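Évaluer si un robot peut ranger une pièce : la méthode que nous utilisons

Partagé 6 fois | 4 commentaires

Un robot à deux bras sait-il débarrasser une table et ramasser ce qui traîne par terre ? Chez Clenano, nous répondons à cette question par un petit protocole en simulation. Il se refait avec n'importe quel simulateur qui gère les contacts et les ombres.

Commencez par choisir une seule corvée et écrivez-la en une phrase. « Ranger le salon » est trop large. « Prendre l'objet posé près du bord de la table et le déposer au centre » convient. Si la phrase contient deux verbes de trop, coupez-la en deux tâches.

Préparez ensuite la pièce. Il faut un sol dégagé, une table et des objets de tailles différentes. Les objets minces sont les plus difficiles : un stylo posé à plat laisse peu de prise, et le doigt de la pince touche souvent le plateau avant de toucher l'objet. Mettez-en au moins un.

Réglez la lumière. Beaucoup de gens gardent un éclairage uniforme et obtiennent de bons résultats qui ne tiennent plus dans une vraie maison. Placez une source forte et basse, de manière à projeter l'ombre du robot dans la pièce. Un programme de vision mal entraîné prend facilement le bord d'une ombre pour le bord d'un meuble.

Lancez les essais en changeant un seul paramètre à la fois : position de l'objet, angle, lumière. Pour la table, nous en avons fait 3 462 depuis le mois de mars. Notez chaque échec avec sa cause : objet non vu, prise manquée, objet lâché, collision.
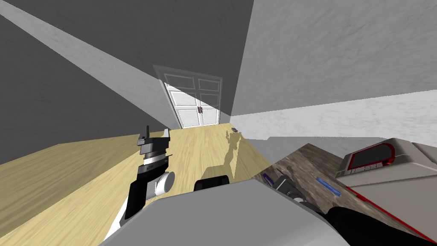 Salle de test simulée : la pince droite au-dessus de la table, l'ombre du robot sur le parquet.

Pour la lecture des résultats, séparez la table et le sol. Sur la table, notre programme s'en sort correctement avec les objets épais, et mal avec les objets fins. Au sol, il faut d'abord se déplacer, et l'erreur de position s'ajoute à celle de la prise. Ne faites pas la moyenne des deux, elle ne veut rien dire.

Ma réponse pour l'instant : une corvée isolée, oui, dans une pièce connue. Une pièce entière sans surveillance, non.

Lihua Shen

Commentaires

Marites Tolentino
Est-ce que vous remettez l'objet au même endroit après un échec ?

Lihua Shen
Oui, sinon on ne peut pas comparer.

Rowena Dalisay
Même problème avec les stylos chez Adside. On a fini par les pousser jusqu'au bord avant de les saisir.

Consolacion Barredo
Et le linge ? C'est ça qui m'intéresse, moi.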